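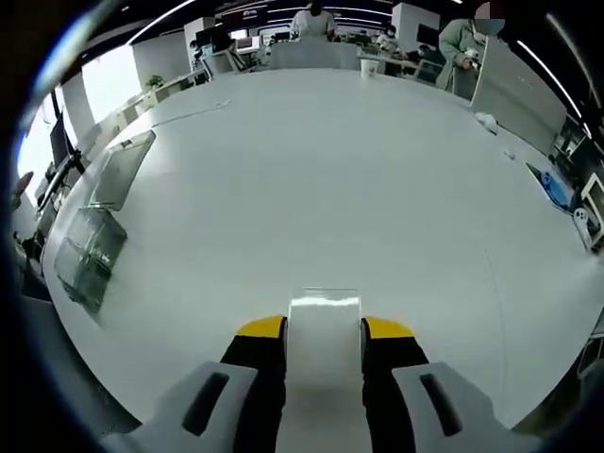

Packing tape is a thin plastic film with glue on one side, wound around a core, and I've been writing about it (and buying it, and swearing at it) long enough that I figured it deserved a proper entry here. Most people picture the brown stuff when you say packing tape. The kind I reach for most is the pale, see-through sort, and a roll of it standing on its side on a big white table, with a couple of clear plastic trays over to the left, is pretty much what I mean when I talk about a packing table. The shine you get along the top of a roll like that is just the smooth outer face of the film catching the lights. I'm going to use "tape" for the whole family from here on, and I'll be specific when it matters.

What it's made of

There are two parts, the backing and the adhesive. The backing on ordinary clear tape is usually polypropylene, stretched in both directions while it's being made so it gets strong without getting thick. Some tape uses PVC, which is quieter off the roll and tears a bit more nicely, and then there's paper tape, which I'll get to. The adhesive is where the arguments start! Acrylic glue stays clear for years and doesn't mind sunlight, but it takes its time grabbing hold. Hot melt (a rubbery glue put on warm) grabs right away and is what you want on a heavy box, though it yellows with age and goes soft in a hot truck. I keep both. If you only want to keep one, and your boxes sit in storage more than they travel, get the acrylic.

Clear or translucent?

People use these as if they were the same word, and for shopping purposes they nearly are. A lot of tape looks milky or whitish on the roll and then goes almost invisible once a single layer is down on cardboard. What you're seeing on the roll is layer on layer of film and glue stacked up, with little bits of air trapped in between. So don't judge it by the roll, stick a strip over some print and see if you can read through it. My first big order from Plistico looked so cloudy when I opened the carton that I wrote them a grumpy email, and then I put a strip over an address label and had to write a second, nicer one.

Sizes

The standard width in the US is two inches, and most hand dispensers are built for that. Three-inch tape exists and is lovely on large cartons, but you need a wider dispenser, and I've bought the tape without the dispenser more than once. Length is where the price tags get slippery. The rolls I buy now are 60 yards. I've also seen rolls sold at 78, which sounds like an odd number and is a perfectly good roll, it just didn't fit on my old dispenser until I'd used up the first few layers. Always work out the price per yard. A chunky roll can be mostly cardboard core.

The core matters for another reason, too. Three inches across the hole is the usual thing for packing tape, while the small desk rolls have a one-inch core, and the two won't swap.

Dispensers

The pistol-grip dispenser (everybody calls it a tape gun) has a roller, a toothed blade and a little knob or nut that sets the drag. Almost no one touches the knob. Please touch the knob! If the roll spins freely you get slack, the tape wrinkles, and the end snaps back onto the roll where you'll be picking at it with a fingernail. I tighten mine until it takes a small tug to get going. The Bredero I've used for years has a metal frame and a fold-down blade guard, and I took the guard off within a week, which I regretted the first time I reached into the drawer without looking.

Bench dispensers sit on the table and leave both hands free. They're great for small parcels where you want short strips, and not so great for a box that needs one long run down the seam. And plenty of people use no dispenser at all, just the bare roll and a pair of scissors. If that's you, fold the end of the tape under itself after each cut so there's a tab waiting for you.

How to tape a box

For a regular carton, run one strip along the center seam and take it a good two or three inches down each end. Rub it flat with your palm. On anything heavy I add strips across the two edge seams, so you get what's called the H pattern, bottom first, then fill the box, then the top. Acrylic tape in particular wants that rubbing, the glue needs pressure to settle into the cardboard. Dusty or freezing cold boxes are a pain, and the fix is a dry cloth or an hour indoors.

One more strip won't save an overfilled box. I say this as somebody who once used half a roll on a carton of cookbooks going to Rutherford and got a photo back of a very well-taped pile of cardboard.

Paper tape

Paper tape comes in two kinds. The self-stick kind works like plastic tape and can generally be tossed in with the box for recycling. The gummed kind has a dry glue you wet with a sponge or a brush, and it soaks into the cardboard as it dries, so you can't peel it without tearing the box. I love it and I'm terrible at it. Too much water and it slides around, too little and the corners lift. The Tidano wetting tray I have holds the sponge at a slight angle, and that helped a lot.

Storage

Keep rolls out of the sun and away from heaters. Laid flat is fine, stood on edge is fine for a day's work, but a roll left on its edge for months under other stuff can go slightly oval, and then it thumps in the dispenser. Put them back in a bag or a lidded box, too, as the sides of a roll are sticky enough to collect hair and cardboard dust, and that fuzz ends up along both edges of every strip you lay down.

I go through around 200 boxes in a busy season and close to a carton of tape with them. Old stock is worth using first. Acrylic rolls I'd forgotten on a shelf have been fine years later, but hot melt that's gone amber at the edges tends to split lengthwise when you pull it, and then you're stuck peeling off a half-width ribbon all the way around until the two parts join up again.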